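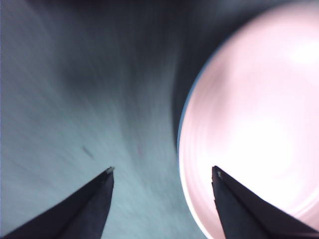 Should plates be dried with a towel or left to dry by themselves?

Let them stand in a rack and dry by themselves whenever you have the time and the space for it. A towel that has been hanging by the stove since breakfast has already wiped hands, counters and very likely a spill or two, and all of that goes straight onto the clean plate.

Search this book Enter a word or chapter Go

CHAPTER 6
The Plate, the Rack and the Shelf

Filed under: Home & Kitchen Basics > Washing Up > Drying and Storing

Most of us learned to wash dishes standing beside somebody older, and most of us were sent away before the drying was finished. It was the dull part, I suppose, and there was always homework or a ball game waiting. So we grew up knowing a fair amount about soap and hot water and next to nothing about what ought to happen in the half hour afterward, and that half hour is the subject of this chapter. (If you skipped Chapter 5 on washing, please do go back to it at some point. A rack can do nothing for a plate that still has egg on it!)

We will begin with the plate itself, and you may want to fetch one from your own cupboard and keep it next to the book while you read. Turn it over. On the underside of most plates there is a raised ring, called the foot or foot ring, and this is what the plate stands on when it is set on the table. The foot keeps the rest of the underside up off the tablecloth, and it gives your fingers something to hold when you carry the plate. It also makes a little wall, and water loves a little wall. Lay a wet plate face down on a flat counter and you will find a shallow pool sitting inside the ring an hour later, quite undisturbed. Lay it face up and the pool will be on the other side, in the part you eat from.

Stand the same plate on its edge, though, and both pools run off. Tilt it slightly and it runs off all the better, and the plate has something to lean on besides. A good many cooks have stumbled on this by propping a plate against a kettle, and it works very nicely until somebody wants tea.

A rack is simply a more dependable kettle. It may be made of wire, wood, plastic or bamboo, and it may cost a great deal or hardly anything, but every plate rack has the same two jobs. It has to hold the lower rim so that the plate can't roll or slide, and it has to give the face or the back something to rest against. The rails along the bottom take care of the first job and the dividers take care of the second.

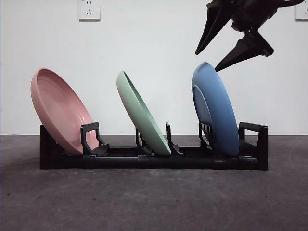

The space between one plate and the next matters more than beginners expect. Air has to reach both faces, and when two plates are touching, the water caught between them will stay there most of the evening. Given a choice between filling every slot and leaving a few open, leave a few open, and wash in two batches if you must. My own first rack, a Stutulis that I bought for my first apartment, had slots so narrow that the soup plates overlapped like roof shingles. I blamed the plates for years. I even gave two of them away, and I still miss them.

Deep plates and shallow plates behave differently, too. A shallow plate takes up very little room from front to back and will stand nearly upright. A deep one has a belly to it, so it leans farther and crowds its neighbor. The usual advice is to face all the plates in the same direction, and it is good advice as far as it goes. Put the deepest ones at the end of the rack where they have room to lean outward, and let the flatter ones share the middle.

Then there is weight. For the exercises in this book we weighed the plates in our practice kitchen at Prerkden on an ordinary kitchen scale. A plain dinner plate from the Starard set came to 545 grams, and a light everyday one came to 300. You can feel that difference easily with one in each hand. A light rack with heavy plates all at one end may tip when you lift the plates off the other end, so fill it from the middle outward and empty it from the ends inward. It sounds fussy, I know, but after a week your hands do it without asking you.

Where should the rack live? Next to the sink is the usual answer, on the side opposite the hand that holds the sponge. Any level surface will serve as long as it can stand a drip. Slide a tray or a folded cloth underneath if the surface is wood, and change the cloth often. Try to keep the rack out of the path of a swinging cupboard door, and don't push it so close to the wall that you can't wipe behind it.

As for how long to wait, this depends on your kitchen. In a dry room in December, with the heating on, plates may be ready to put away before you have finished sweeping the floor. In a damp summer they may need the whole night. Run a fingertip around the inside of the foot ring before you stack anything. It is the last place to dry and the first place to smell musty if you are careless, particularly on unglazed ware such as the Seidel plates we shall meet in Chapter 7.

Words to know in this chapter

Foot ring: the raised circle on the underside of a plate.
Rim: the outer edge of the plate.
Divider: an upright piece that separates one slot of a rack from the next.
Slot: the space meant for a single plate.

Before you go on to Section 6.1, wash whatever plates are in your sink and stand them up to dry in whatever you have. Look at them again after twenty minutes, and make a note of where the water is still hanging on. You will need the note for the first exercise.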